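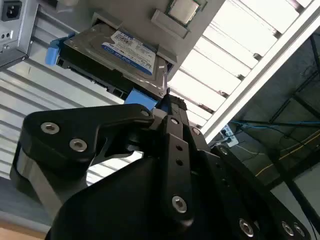
The gripper at the hard drive, seen from the wrist camera.

Demonstrating Tasks by Remote Control: Frequently Asked Questions

Who may give demonstrations?
Any member of staff or visiting student who has completed the induction with Szymon Wieczorek. Bookings are made through the Carico workshop desk.

Is previous experience with robots required?
No. Most operators become comfortable with the hand controls after two practice sessions. Experience of repairing desktop computers is helpful.

Which tasks are included at present?
The Tanen programme covers the handling of computer parts: hard drives, processors and memory. Each part has its own place in a grey plastic fixture beside the open computer, and operators should learn this layout before they begin. 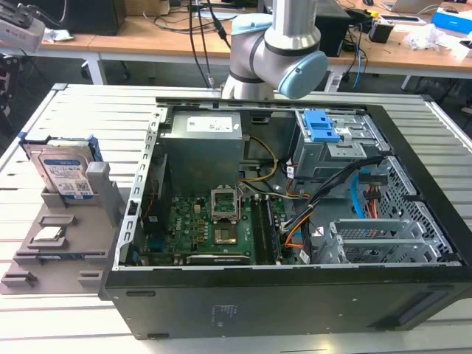 How long does a session last?
Sessions are limited to 26 minutes, followed by a break. An operator may give no more than six sessions in one day.

What happens if I make a mistake?
Please continue if it is safe to do so, and mark the attempt in the log. Corrected errors are kept for training. If a part has been dropped or forced, stop the arm and inform the supervisor.

May I guide the arm by hand instead?
Hand guiding is permitted for the first approach to a part. Fitting and removal must be shown by remote control.

Are the recordings available to other groups?
Requests should be addressed to Begoña Toledo. Recordings made before August are held separately and may take longer to supply.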